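Section 4. Working a Shift with the Hand-Held Gripper: Linen and Bedding Tasks

This section covers the part of the job that used to be called folding duty. It is for room staff at the Flandmont site who are moving from the old schedule to the Omley recording schedule. Sections 1 to 3 (unpacking, charging, pairing) must be finished first. If your tools have not been paired, see Satish Shetty at the equipment desk before you go upstairs.

4.1 What changes in your day

Under the old schedule, one person made up and cleared rooms for the whole shift. Under the new one, part of the shift is spent doing the same work while holding a gripper in each hand. The recordings are used to train the Lobo folding arms in the laundry hall. You are paid the same hourly rate for recorded work as for room work, and recorded rooms do not count toward your room quota.

You will be slower with the grippers than with your hands. This is expected. Supervisors have been told not to compare recorded rooms with ordinary ones.

4.2 Before you start

1. Collect one left and one right gripper. The side is marked inside the handle.
2. Close and open each gripper fully, twice. The fingers should meet without clicking.
3. Check the ribbed pads on the fingertips. Wipe off lint with a dry cloth. If a pad is torn or lifting at a corner, swap the tool and write the tool number on the fault sheet.
4. Hang the cable down the outside of your wrist so it does not drag across the bed.
5. Log in on the tablet with your staff number and choose BEDDING - MIXED.

Note: Do not use alcohol wipes on the pads. They harden the surface and the pads stop holding thin cotton.

4.3 Working the bed

1. Leave the bed as you find it. Do not straighten anything before the recording starts. The arms have to learn from beds as people leave them.
2. Press START and wait for the long tone.
3. Pick the top cloth first. Bring the open fingers down on a corner or a raised fold, close, and lift a few inches before you pull.
4. If the cloth slips, let go and pick again. Leave the slip in. Do not stop the recording for it.
5. Keep the second gripper clear until the first has a firm hold.
6. Fold in halves, longest side first, and lay the folded piece at the foot of the bed.
7. Repeat with the next layer. Press STOP only when the last piece is down.

Caution: Keep loose sleeves and bracelets away from the finger joints. The linkages close with enough force to pinch skin.

Smooth, dark cloth is the hardest to judge, especially when it lies over printed cotton or a thick blanket. Work from an edge you can clearly see against the layer under it. Daylight from a window is usually enough; turn on the ceiling light only if the tablet shows the low light symbol.

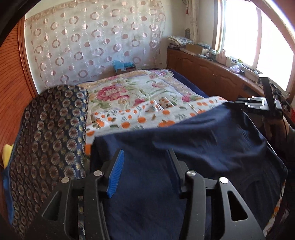
Will my recordings be used to check how fast I work?
Only the training team sees them, and they are stored under a tool number with no staff name attached. The agreement signed on 9th June says recordings may not be used in reviews, warnings or scheduling. A copy is pinned up by the time clock.

4.4 Breaks and limits

Record for no more than 11 beds in one shift. After every 6 beds, put both tools down and take the paid rest break, even if your hands feel fine. The grip trigger uses the thumb more than ordinary folding does, and soreness tends to show up the next morning.

If you have wrist or thumb pain that lasts overnight, tell Ulla Nyberg before your next shift. She will move you back to ordinary rooms without loss of hours.

4.5 Ending the session

1. Press STOP and wait until the tablet shows SAVED.
2. Enter the number of pieces folded. Count a pillowcase as one piece.
3. If anything personal was recorded, such as a letter, a face or a screen, tap REMOVE and choose the bed. Xiaoqing Fu deletes these each evening.
4. Return both grippers to room 309 and place them on the charging rack with the fingers open.

Note: A tool left closed on the rack will flatten its pads overnight.

4.6 When the arms take over a task

The Lobo arms now fold flat sheets in the laundry hall. Blankets, printed covers and mixed piles are still done by hand. Before any further task moves to the arms, the people who do it now get a meeting with Prakash Kamath and written notice of their new duties. Two of the former sheet folders have trained as arm attendants - the course runs again in February, and the sign-up sheet is at the equipment desk.

For tool faults, call extension 200. For questions about hours or duties, speak to your shift lead.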